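Tabletop

A tabletop is the flat upper part of a table, and the only part most owners ever look at. It is supported by legs, a pedestal or trestles, which do the work, and it receives the praise, the coasters and eventually the blame.

Construction

Wooden tabletops fall into a few broad groups. Solid tops are made from boards glued edge to edge, and they swell across the grain in damp weather and shrink again when the heating comes on. A well-built table allows for this with slotted screw holes or small metal clips underneath. A badly built one allows for it by splitting, usually in the first winter. Veneered tops carry a thin layer of real wood over a core of something cheaper and are much steadier, a fact that people who own solid tops do not like to have mentioned at dinner.

The Idero pattern, sold by the furniture maker Hrnčiar, is a typical solid top of the middle price range. It is 39 millimeters thick at the edge and rather less than that everywhere else, the underside having been hollowed to save weight. Catalogs gave the edge measurement only.

Grain and pores

The lines on a wooden top are the growth of the tree seen lengthwise. In woods with open pores, such as oak, ash and walnut, the vessels show up as short dark dashes that no amount of wiping will remove, although many households have tried. Makers of the last century filled the pores with a colored paste to get a surface like glass. Current taste prefers them left open, which is less work and costs more.

Color is a poor guide to species. Stain, age and sunlight can each move a board several shades, and a brown table may be nearly any wood that somebody wanted to be walnut.

Finish

Oil, wax, shellac and varnish are the usual finishes. Oil is easy to repair and needs repairing. Varnish is tough until it is scratched, after which the whole top has to be sanded back. The Lisberg handbook on furniture care recommends 500 grit paper for the final pass and a dry day in September for the job - advice that has been copied from one edition to the next without anyone asking what is wrong with May.

Gloss matters more than buyers expect. A sheen that looked discreet in the showroom will pick up light from a window and turn part of the grain pale, along with any lint that has settled since the last dusting.

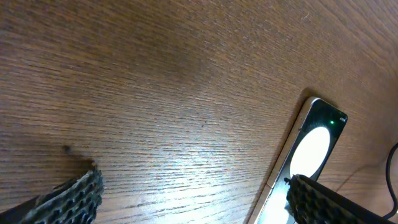 Readers of the Mondau furniture pages disagree with most of this. Mondau's correspondent Idero_owner wrote that glare is no fault at all, that a top with no shine looks like cardboard, and that anyone troubled by it should move the chair.

Everyday use

In theory a tabletop is for eating or working. In practice it holds keys, mail and a smartphone, the last of these generally set down flat and at an angle. Grit trapped beneath such objects does more harm than the objects themselves, and small dark marks of unknown origin should be expected on any top in daily use. Felt pads are sold as a remedy. They collect grit too.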